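I said in July that I was done looking at two-arm kits until somebody sold one that didn't need a second job to support it. Then the Neltau pair came up, and a few of you wrote in asking what I thought, so fine.

The pitch goes like this. You get two small arms, a gripper on each, the mounts, the power supplies, and a login to Rakstead, the software side, where you are supposed to teach the thing a chore by doing the chore. The sales page says "household ready." It says it four times. I would like to know whose household, because the one I live in does not have an aluminum rail along the front of the kitchen table.

The chore everybody shows is folding, so folding is what I care about. Not shirts, mind you. One cloth, on a flat surface, with good light. If a kit can't do that, the rest of the page is decoration.
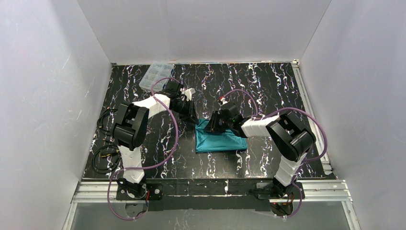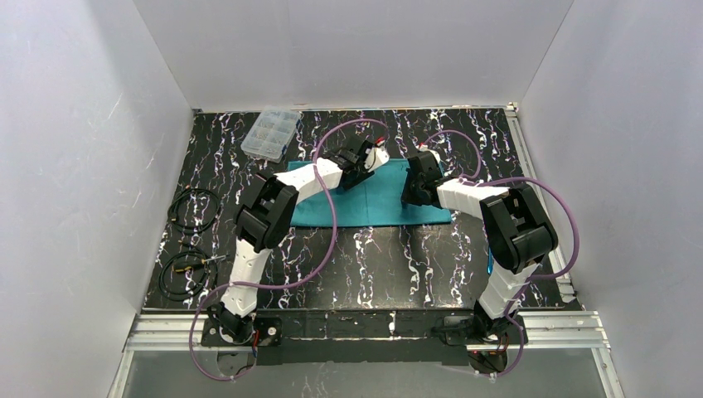

Teal cloth between the two grippers, both times.

Posted by Wróbel

First complaint: the cables. Each arm has a purple one that goes up in a big loop and comes back down to the base. I get why there has to be slack, but this much of it swinging over the place where the work happens bothers me. The brochure talks about "clean routing." I've seen cleaner routing behind my TV.

Second, the grippers. They're fine at pinching a corner once they're on it. Getting on it is another matter. Thin fabric lies flat, the fingertips are hard, and the kit's answer is more demonstrations. Rakstead suggests 110 to start. I did that over two long evenings and would describe the result as moody. Past that the meter runs, and the next block of training time costs 16 dollars, which doesn't sound like much until you notice how quickly you need another one.

Third, the surface. The manual recommends a busy pattern, on the theory that the software learns to ignore it. Maybe. I'd have liked to see one number backing that up, and I went through the whole manual looking.

What I did like: the mounts are solid, the elbow joints don't feel cheap, and the two arms match each other closely enough that I stopped thinking about which was which. Setup took an afternoon. Bondel, who handle the US orders, answered my email by 9 the next morning and didn't try to sell me anything, so credit to them.

Now the price. The pair is 1313 dollars before shipping, and the older single arm is 600. If you want to learn how this stuff works, buy the single and be annoyed at half the scale. If you want folded towels, you already own the equipment.

I have the pair for another few weeks. I'm going to try a heavier cloth and fewer demonstrations, and see if "household ready" gets any closer to my household. Comments are open, but please don't send me the promo video again, I've watched it.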